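Projects > Mutenden > Progress reports > September

Mutenden two-arm teaching project: where we are in September

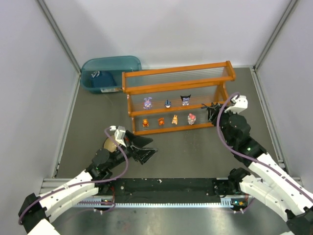
The shelf task on the Mutenden bench, with seven figurines on the two lower tiers and the top tier empty.

Hello again! Longer report than last time, mostly good news, with one request at the end that I hope you'll read before the budget call.

The short version is that we now have 1571 recorded demonstrations across all the tasks, and the shelf task (the one you asked about after the spring visit) has finally gone from "we're working on it" to something with numbers attached. We promised you 200 clean shelf demonstrations by the close of this period and we have 103. So we're behind on that one, and I'd like to explain where the time went.

A good chunk of it went into the controls. When we started, whoever was driving the two arms had them set so that a small hand movement gave a big arm movement. That's great for getting across the bench in a hurry and terrible for putting a little toy down next to another little toy. We had rows going over like dominoes. I spent most of two weeks fiddling with the scaling, and we ended up with a slow mode that you switch into with a foot pedal. It felt clumsy for the first day and now I wouldn't go back. Both of our regular drivers asked for it on the Stulura rig too, so that's been added to the list.

The other big time sink was throwing things away. Early on we kept nearly every recording, on the theory that more is more. Then we trained on the lot and got a policy that dithered. It would go to a figurine, back off, go again, back off again... exactly what we do when we're nervous! The hesitation was all ours and it learned it beautifully. So I went back through the shelf recordings and cut any where the driver stopped for a long think or made two tries at the same grasp. It hurt to watch the count drop, but the next round of training was noticeably calmer, and I'd make the same call again.

We've also written down how a demonstration should go, and I wish we'd done that in the first week. One figurine per recording. Both grippers start open and away from the toys. The left arm takes the left end of the shelf and the right arm takes the right end, and if something is in the middle you pick an arm before you start and stick with it. Put the toy down, let go, back straight out. The backing out matters more than I expected, as a gripper that leaves at an angle likes to take the neighbor with it.

How well does it work on its own? In our last check we gave the trained policy 20 tries at moving a single figurine up a tier, and it's good enough at the ends of the shelf that I've stopped hovering over the stop button. The middle is weaker. The shapes don't help there: anything with tall ears or a pointed hood gives the fingers something to catch on, and the rounder ones like to roll out of a loose grip. I want more recordings of the awkward shapes before I put a success rate in front of you, and you'll get one in the next report whichever way it comes out.

A word on the Grotholm side, where they're doing the teaching by hand, meaning they take hold of the arm and walk it through the motion. They get smoother paths than we do and they get them faster. They also find it pretty much hopeless for anything with two arms at once (you run out of hands). We've agreed they'll stay on single-arm tasks and we'll keep the two-arm ones, and we'll swap recordings once a month. The file formats took an afternoon to sort out and a fair amount of coffee.

Spending is on track apart from cables. We've replaced more of them than planned, and I've moved a little over from travel to cover it. The Ackah workshop paid for its own tables in the end, so nothing was lost there.

Next up: get the shelf count to 200, record the awkward shapes on purpose, and start on two-arm handovers, where one gripper passes a figurine to the other. I've tried that a few times by remote control and it's fun and also very hard on the nerves.

Now the request. I'd like to extend our second driver's hours through the winter. Fresh drivers make much better recordings than tired ones, and past the two-hour mark I can see my own getting worse. The cost sheet is in the shared folder under this month's name, and I can talk it through any morning before ten.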